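A garra que não sabia que tinha perdido o pano

Post rápido porque tenho que sair às 6 e ainda não jantei nada decente. Mas se não escrever hoje esqueço os pormenores, e a Dace já me pediu duas vezes para pôr isto por escrito.

Então. Segunda-feira, fim da manhã, célula de dobragem. Para quem chegou agora ao blog: ando há meses a tentar que um braço dobre tecido para a Vedudell, guardanapos, panos de cozinha, capas, coisas moles. Rígido é fácil. Mole é um inferno. Já tínhamos tido as falhas do costume, pano agarrado em duplicado, pano que fica colado ao dedo por estática, câmara que se perde no estampado. Esta foi de outro tipo e assustou-me um bocado.

O que aconteceu: o braço foi buscar o pano, fechou a garra, leu "objecto agarrado", levantou e foi para a posição de esticar. Só que não tinha o pano. Tinha um fiozinho da costura preso na ponta do dedo, o resto ficou na mesa. O programa, todo contente, mandou fazer o puxão. Puxão em vazio, velocidade máxima do segmento, e o braço passou a um palmo da mão da Farah, que estava a endireitar a pilha seguinte.

Não lhe tocou. Digo já, para ninguém ficar a ler com o coração nas mãos. Mas ela não devia estar ali com o braço em automático e o braço não devia estar em automático com alguém ali. Duas falhas, a dela e a minha, e a minha é bem maior. A cortina de luz estava em bypass desde sexta. Fui eu que pus. Para afinar a câmara de pulso, "só vinte minutos". Pois.

Botão de emergência, tudo parado, a Farah branca, eu a pedir desculpa em três línguas. Fomos beber café. Não mexi em mais nada até depois do almoço, e acho que foi a única decisão boa do dia. 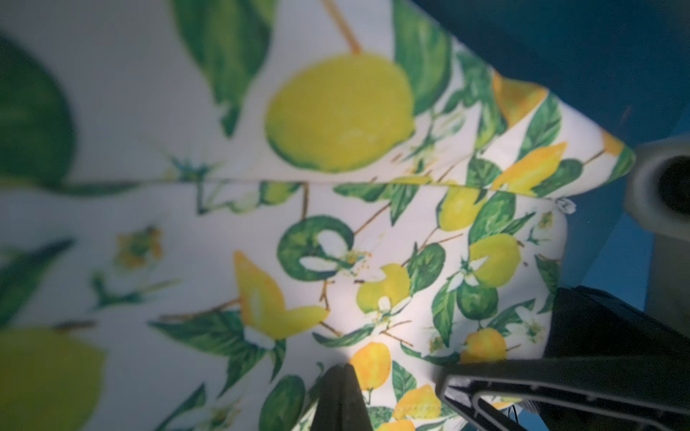 O sensor da garra é o meu grande suspeito e passei a tarde toda de volta dele. A lógica era preguiçosa: se os dedos páram antes do fecho total, há qualquer coisa no meio, logo, agarrado. Com um cubo de plástico funciona. Com tecido fino a diferença entre "uma camada", "duas camadas" e "um fio" é quase ruído. E a visão não ajudava, porque o pano de limões é exactamente o pior caso que podíamos ter escolhido: fundo branco, fruta e folhas por todo o lado, e o mesmo padrão na camada de cima e na de baixo. De perto, a de cima aparece desfocada, com os limões enormes, e a de baixo nítida e pequenina. Para mim é óbvio onde está a dobra. Para o detector era um campo de limões contínuo, e a linha da dobra passava por mais um raminho. Ele escolhia o ponto de pega com confiança altíssima e errado.

Fui ver os registos. O Raimonds guarda tudo, bendito seja, eu apagava ao fim de uma semana. Mais de 2.000 pegas desde janeiro com esta garra e a confiança do agarre nunca, nunca desce abaixo do limiar quando o pano é estampado. Nunca. Isto devia ter-me feito desconfiar há muito tempo. Um sensor que nunca tem dúvidas não está a medir grande coisa.

Depois repeti o caso, já com a cortina activa, velocidade reduzida, porta fechada e toda a gente do lado de cá. À terceira tentativa voltou a acontecer: fio preso, pano na mesa, "objecto agarrado" a verde no ecrã. Quase fiquei feliz. Uma falha que se repete é uma falha que se arranja.

O que mudei até agora, por ordem de vergonha:

Bypass da cortina passou a ter chave. A chave está com a Birutė e não comigo. Quem quiser tem de lha ir pedir e explicar para quê, e ela faz muitas perguntas.

Com o bypass ligado o braço só anda em modo manual, velocidade reduzida. Isto devia estar assim de origem e estava, fui eu que alterei a configuração no verão para poupar tempo. Já está reposto.

Verificação depois de levantar. Sobe uns centímetros, pára, compara a corrente do motor do pulso com a do braço vazio e olha para a mesa. Se o pano ainda lá está, não há puxão, abre e recomeça. Custa tempo de ciclo. A Vija já fez as contas e não gostou, mas assinou.

O puxão de esticar deixou de ser um movimento cego. Começa devagar e só acelera se sentir resistência. Ainda está aos solavancos, tenho que mexer nos ganhos.

Falta a parte da visão, que é a mais chata. Experimentei luz rasante para a dobra fazer sombra e melhora bastante no pano liso, no de limões assim-assim. A Tomitz emprestou-nos uma câmara de profundidade, mas a esta distância tão curta dá-me buracos por todo o lado. Se alguém daí tiver trabalhado com tecido estampado e profundidade a curta distância, digam qualquer coisa nos comentários, a sério, aceito tudo. Até links para teses.

Escrevi também o relatório de quase-acidente. Primeira vez que faço um sobre mim próprio. Demorei mais na caixa "causa" do que em tudo o resto, porque a primeira versão falava só do sensor e do algortimo e a Farah leu e perguntou-me onde é que estava o bypass. Tinha razão. Reescrevi. O bypass agora está na primeira linha.

Ela voltou à célula na terça, aliás, antes de mim. Pediu para mudarmos a pilha de alimentação para fora da zona, do lado da porta, e já está mudada. Ninguém precisa de meter lá a mão com o braço ligado. Uma mesa arrastada, meia hora de trabalho, e andámos meses a discutir layouts em slides.

Amanhã, ensaio longo com os panos todos misturados, lisos, riscas e limões. Se o puxão se portar bem ponho aqui os gráficos. Se não, também ponho mas mais tarde e de pior humor.

Vou que já são quase seis.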